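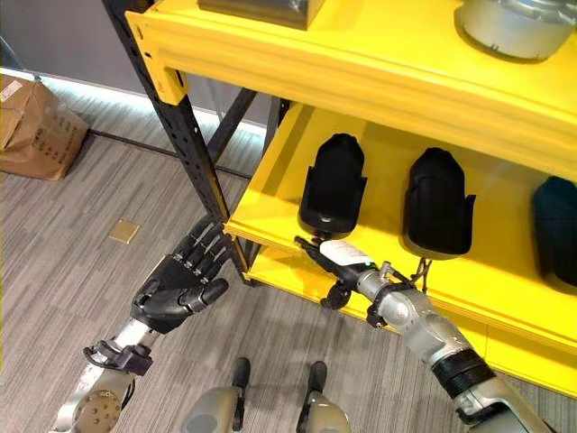 Yellow shelves on black slotted posts

Sterker Edier Background Support
Item 834

In stock. Ships from the Yammine warehouse in Stirmont.

The Edier is a two-stand background support for portrait work. It holds a roll of seamless paper, a length of muslin or a light vinyl behind a seated or standing subject. The kit packs into one padded bag and can be set up by one person, although a second pair of hands helps when a full roll of paper is going up.

Sterker makes the Edier for photographers who work in other people's buildings: offices, school gyms, church halls, hotel meeting rooms. If your background stays up in the same studio all year, look at the wall-mounted supports first. They take up no floor space and don't need sandbags.

What is in the bag

Two air-cushioned stands
Crossbar in four sections
Two crossbar end pins
Two roll brackets
Chain drive with plastic chain and counterweight
Six spring clamps
Two empty sandbags with shoulder straps
Padded carry bag
Printed setup sheet

Paper, cloth, sand and lights are not included.

Specifications

Maximum height: 13 feet
Maximum load on crossbar: 20 pounds
Stand material: aluminum, black finish
Crossbar material: aluminum, black finish
Stand sections: four
Leg type: double brace, folding
Top fitting: standard stud with threaded tip
Core size: fits standard seamless paper cores
Warranty: two years, parts and labor

The stands

Each stand has four sections and three locking collars. The collars are a twist type on a metal sleeve. The earlier Edier used a lever on the lowest collar, and some customers liked it better, but the lever caught on the bag lining and Sterker dropped it. Spare levers for the older stand are still available from our parts desk.

Air cushioning slows the upper sections when a collar is loosened by accident. It is there to save fingers and equipment. It isn't a brake, and it won't hold up a loaded crossbar. Always keep a hand on the section you are releasing.

The legs fold flat against the column for packing. Open them until the braces are level with the floor. A stand with its legs spread too wide sits lower and looks steadier, but the column can touch the floor and rock. The rubber feet are replaceable and pull off by hand.

The studs on top are the same size as those on ordinary light stands, so each Edier stand can carry a flash head or a small softbox when you aren't hanging a background. Many customers buy a third stand for that reason. Sterker sells it separately and it fits in the same bag.

The crossbar

The four crossbar sections push together and lock with a spring button. Use all four for full-width paper or three for the narrower rolls. Two sections are enough for a headshot against a cloth, and this is the setup to use in a small office where the full bar won't clear the door frame.

With all four sections in use and a heavy roll on the bar, expect a slight bow in the middle. It doesn't show in the paper once the sweep is pulled down and clamped. With thin muslin it can show as a soft diagonal fold from each top corner. Stretching the cloth outward and clamping it to the stand columns takes most of that out.

The chain drive

The chain drive fits into one end of the paper core and lets you raise and lower the roll from the floor. Set the expander in the core by turning the knob until it grips. Hand-tight is enough. Overtightening will split a cardboard core along the seam.

Hang the counterweight on the rear side of the chain. If the roll creeps downward during a session, clamp the paper to the core with one of the spring clamps and check the weight again when you have a break.

The chain is white plastic. A metal chain is sold as an option and lasts longer, but it rattles, and people recording video usually go back to the plastic one.

Setting up

1. Open both stands and set them where you want the background to be, with one leg of each stand pointing forward.
2. Fill the sandbags and hang one over a rear leg of each stand.
3. Put the crossbar together on the floor.
4. Slide the paper core over the bar, or thread the bar through the sleeve in the cloth.
5. With both stands at their lowest height, drop the bar onto the studs and fit the end pins.
6. Raise the stands a little at a time, one side and then the other. Start with the thickest section.
7. Lower the paper, pull out the sweep and tape the front edge to the floor.

Don't raise one stand to full height before starting on the other. The bar will tilt, the roll will slide, and the end pin takes the whole load.

For headshots you don't need anything close to the full height. Leave the top sections closed. The stand is stiffer that way and the bar is easier to reach when you change cloths.

Distance from the background

A question we get often is how much room the Edier needs. The stands themselves need very little. The subject needs more. Put the sitter at least six feet in front of the paper if you want the background lit separately, and farther if the paper is a strong color that might reflect onto hair or white clothing. In a short room, gray paper is the easiest to work with. It can be taken darker or lighter by moving the key light, and it doesn't tint the edges of the subject.

Full-length portraits need the wide bar and a sweep that comes well forward of the subject's feet. A thin sheet of hardboard under the paper stops heels from punching through on carpet.

Sandbags

Use them. The bags come empty so that the kit can be shipped at a reasonable cost. Dry play sand from a hardware store works well and so does pea gravel. Put the fill in a sealed plastic bag first, then into the sandbag. Don't use water in bottles as a stand-in - they roll off the leg when somebody brushes past.

Outdoors the Edier isn't rated for any wind at all. A cloth background is a sail. If you have to work outside, take the cloth down between sitters and have an assistant on each stand.

Care and storage

Wipe the columns with a dry cloth after use. Don't oil them. Oil collects grit and makes the collars slip. If a collar feels loose, unscrew it fully, clean the inner sleeve with a cotton swab and put it back.

Store paper rolls standing on end. A roll left on the crossbar or laid across two supports will sag, and the sag turns into ripples that don't come out. Cloth can be stored loosely bunched in the bag if you want a natural texture, or rolled on a tube if you want it flat.

Check the end pins before each job. They are small, they get left on floors, and the kit can't be used safely without them. A spare pair costs very little and we suggest adding one to the order.

What fits and what doesn't

The Edier accepts standard cardboard cores from all the paper brands we stock. It will not accept the extra-thick cores used on some coated vinyl. Heavy vinyl in full width is over the load limit in any case. Painted canvas depends on the size and the painter. Weigh it before you buy, and include the batten or tube in the weight.

Collapsible pop-up backgrounds don't need a crossbar. They can be clipped to a single Edier stand with one of the spring clamps, or with the Sterker background clip, sold separately.

The roll brackets from the older Edier do not fit this version. The crossbar sections do.

Spare parts and options

Third stand
Extra crossbar section
End pins, pair
Roll brackets, pair
Metal chain
Spring clamps, pack of six
Rubber feet, set
Replacement carry bag
Background clip

Prices are shown in the parts list. Items marked with a star in that list are ordered from Sterker and take longer to arrive.

Shipping

Orders placed before noon go out the same working day. The kit ships in a single carton inside the carry bag. Full-width paper rolls go separately by freight, and the driver will call ahead. Please check the ends of each tube for crushing before you sign. A dented end usually means a damaged core and the chain drive won't seat properly in it.

You can collect from the Stirmont counter. Choose pickup at checkout and wait for the message that says the order is ready. A full-width roll won't fit in most cars.

Returns

Unused kits can be returned within 20 days in the original bag and carton. Sandbags that have been filled can't be returned. Cut or unrolled paper can't be returned.

For a fault under warranty, write to the parts desk with the item number and a photograph of the damaged part. Most repairs are a matter of sending out a collar or a pin, and you can keep the rest of the kit. Bent columns are looked at case by case.

Stock note, 27th June

The black kit is available now. The silver version was discontinued in March and only spare parts remain. Silver and black parts are identical apart from the finish, so a black crossbar section can be used with silver ones.

Related items

Seamless paper, narrow and full width
Cotton muslin, dyed and plain
Floor tape, matte
Wall-mounted background supports
Rolling case for stands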